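Mirkent Student Robotics Club
Minutes of the Household Tasks Project Meeting
Thursday, May 30, 2024

Chair: Esben Bundgaard
Teams reporting: Filano (recording), Figueroa (hand control), Sallura (data and labels)
Minutes of the previous meeting were approved with one correction: the spare wrist joint is held by Figueroa, not Filano.

1. Status of the floor pickup task

Filano reported that recording in the home setting has continued under the revised task sheet. The sheet covers three actions: opening a low cabinet door, picking up paper from the floor, and placing an item in a basket. Each action is recorded from head height with both hands in view at the start.

The chair asked whether the door should be left open during the paper pickup. Filano prefers to leave it open, as a door over the work area limits the approach angle and gives the hand controller a harder case. Figueroa agreed but asked that open-door and closed-door clips be kept in separate folders. Agreed.

Discussion followed on the floor surface. Polished marble with grey veining gives weak edges for white paper, and reflected light on it produces bright areas that the segmentation step tends to mark as objects. 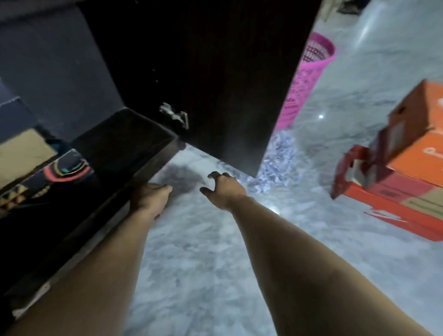

Sallura proposed a separate label for glare and another for stains, so that neither is counted as a pickup target. The glare label was accepted. The stain label was deferred until the error counts are available.

2. Hand control

Figueroa presented the current grip settings. The curled grip closes too early on crumpled paper and pushes it along the floor. The flat hand works as a guard on the opposite side, but the two hands come too close together and the collision check stops the motion. Minimum separation is now set in the configuration file and no longer in the code.

Motion: to run the next test with the guard hand fixed and only the grip hand moving. Carried, 7 in favor, 2 against. The members opposed asked the minutes to show that they consider two moving hands part of the original task.

3. Data and storage

Sallura has checked 130 clips against the naming rules. Clips with no task code in the file name will be returned to Filano for renaming. The target for the full set stays at 2,000 clips, to be reached by the end of September.

Dark furniture was raised again. Cabinet panels and hinges in shadow are being labeled as one region. Sallura will write a short rule for where a door ends and the cabinet body begins, and will send it out before more labeling is done.

4. Action items

Filano: sort clips by door position; rename returned files.
Figueroa: run the fixed guard hand test; log every collision stop with joint angles.
Sallura: add the glare label; write the door boundary rule; report error counts for stains.
Chair: confirm room access for the summer.

5. Other business

The request for a second charging station was held over. Figueroa asked that batteries be returned to the rack with the connector facing out.

Meeting adjourned. Next meeting to be announced by the chair.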